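Re: [knit-tech] Beanie gauge after blocking
06/08/2019

Clifford Turcotte wrote:

> My Sova beanie came out 5 rows short of the chart after blocking. Stitch gauge is fine. Do I rework the crown or the body?

Body. The crown decreases are fixed by stitch count, so a row deficit there only flattens the curve. Add the 5 rows before the first decrease round and leave the rest of the chart alone.

A plain black knit folds flat like the one in the tray, next to the scrunchies:
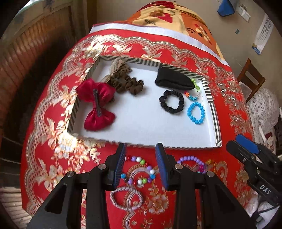

## Measuring

Lay the hat flat, unstretched, and count rows over the middle section only. The brim rib pulls in and will give you a false number. Measure 2 times, on opposite sides – the Beaudoin yarn biases slightly and the two readings can differ.

## Yarn for accessories

Leftovers go to hair ties and bows. The satin and sheer types need no gauge at all, but a knitted band does.

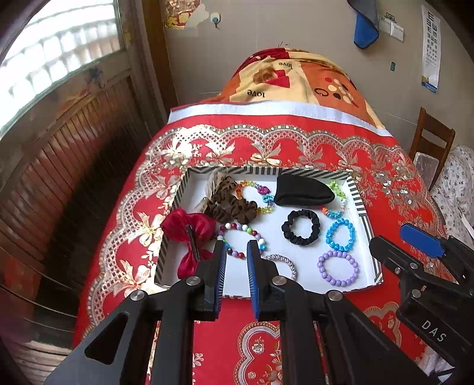
Does the 19-stitch swatch need blocking too?

Block it the same way as the hat, then let it rest overnight before measuring.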